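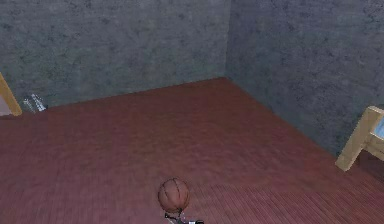 Gernell equipment planning set: README

Gernell is the simulated half of our gripper buying plan, and we're really pleased to be sharing it! We built it to help us decide what to order for the Uster workshop before any money leaves the account. Each run puts a gripper and an everyday object (a basketball, for instance) in a plain furnished room, so we can compare jaw openings and reach on screen first.

What's in the folder

runs/ holds 100 simulated runs, 90 for planning and the rest kept back for checking.
budget/ has the costing sheets, one per shopping list.
rooms/ has the room layouts, including the wooden furniture.

The two shopping lists

Abernathy is the modest one: a single arm, 2 grippers and a spare set of fingers. Jurnovitz adds a second arm and a bigger bench, and yes, it's the one we all want. Both sheets set aside 20 per cent for cables, mounts, delivery and the little adaptor plates that always get forgotten.

Using the sheets

Start with the objects you need to lift, then fill in the gripper column, then the arm. Going the other way round left us with a lovely arm and nothing to fit on it!

Known gaps

Prices were last checked in January 2023. Running costs are missing from Jurnovitz, and we hope to add them in March. Floor loading isn't covered at all, so please measure your own room.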